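I'd been hoping to get hold of someone who runs a guesthouse on Brorkeo for ages, so when the owner of the Paterson finally called me back (at 7 in the morning, while I was still hunting for coffee) I grabbed a pen and let her talk. She's been on the island long enough to have seen it go from one weekly boat to a proper ferry schedule, and she has opinions!

My first question was the one you all keep sending me: when should we go? She didn't even pause.

"October," she said. "Everyone wants July, and July is fine, but the trade wind drops and you'll be sticky by breakfast. In October the water's still warm from summer and you get a little rain at night, which I sleep better with anyway."

I asked if the night rain ever turns into day rain. "Sure. Bring a book."

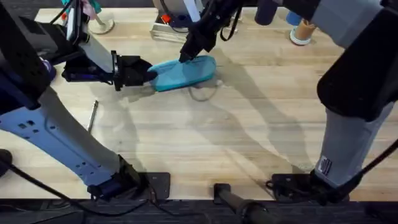 A guest at the breakfast table, overhearing all this down the line, called out that October was lovely but the snorkel boat only goes out when enough people sign up, so you should put your name down the day you land. The owner agreed with that, a bit grudgingly I thought.

We moved on to where to stay, and I have to give her credit, she didn't just plug her own place. The island has 2 towns, Wernitz on the sheltered side and Dravmont up on the windy side, and she thinks most people book the wrong one. "They see the beach in Wernitz and stop looking," she told me. "It's a beautiful beach. It's also where the music is. If you've got small kids or you go to bed at nine, stay up in Dravmont and take the bus down."

The bus, by the way, is a whole subject with her. It costs next to nothing, it leaves when the driver feels it's full, and the last one back up the hill goes well before you've finished dinner. After that it's a taxi, and you agree on the price before you get in – she made me repeat that part back to her.
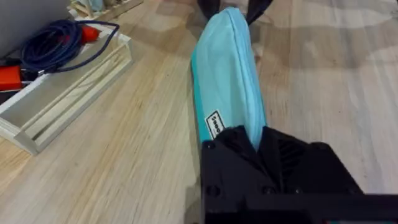
*Interview and notes by the author of this blog*

Food next, because I was hungry by then. She sends everybody to the fish stalls behind the harbor in Wernitz, and she says to go on a Thursday, when the boats from the north side come in too. "Get the grilled snapper and the pickled onions. Don't get the pasta. I don't know why they sell pasta."

I'd read that there was a hike to the top of the island and wanted to know if a normal person could do it (I'm a normal person, I have knees). The summit marker says 3773 feet, but the road takes you most of the way up and the walk from the parking lot is 92 minutes according to the sign. Her verdict on the sign was a snort.

"Whoever timed that was carrying nothing and didn't stop once. Give it more than 2 hours. There's no shade on the upper part, so start early or don't start."

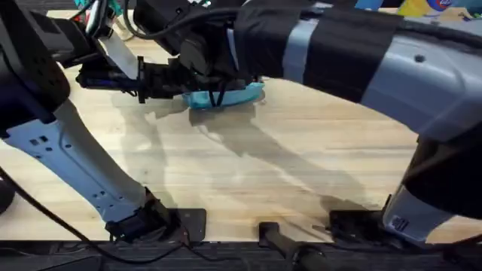 So that's going on my list, with a hat and a lot more water than I usually bother to carry. I also asked about the lagoon on the east side, which looks so dreamy on the tourist map, and she said to check the tide table at the ferry office before walking all the way over there. At low tide it's mostly mud and birds. Great if you like birds! I do, a little, but I'd want to know first.

We got talking about money after that. There's one cash machine in each town and the one in Dravmont runs dry on holiday weekends, so she tells her guests to take out what they need at the harbor. Cards work in the bigger restaurants. The stalls and the bus are cash only, small bills please.

I wondered what she'd change if she could. "The ferry," she said right away. "The early one is too early and the late one is too late, and if you miss your connection you're sleeping on the mainland." Her advice is to come over the day before you think you need to and leave a free day at the other end, especially if you have a flight to catch.

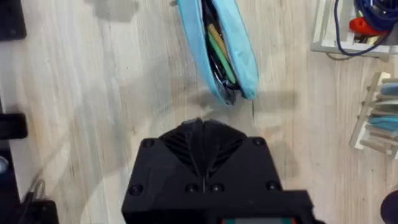
One reader, after I mentioned this call in my newsletter, wrote in to say the late ferry is worth it just for the sunset crossing, and that sitting on the left side of the top deck gets you the whole coast on the way in. I passed that along to the owner by text. She wrote back that the left side is also where the spray comes over, and to bring a jacket.

She has rooms free for most of the fall, and she prefers a phone call to an email. Try her after breakfast.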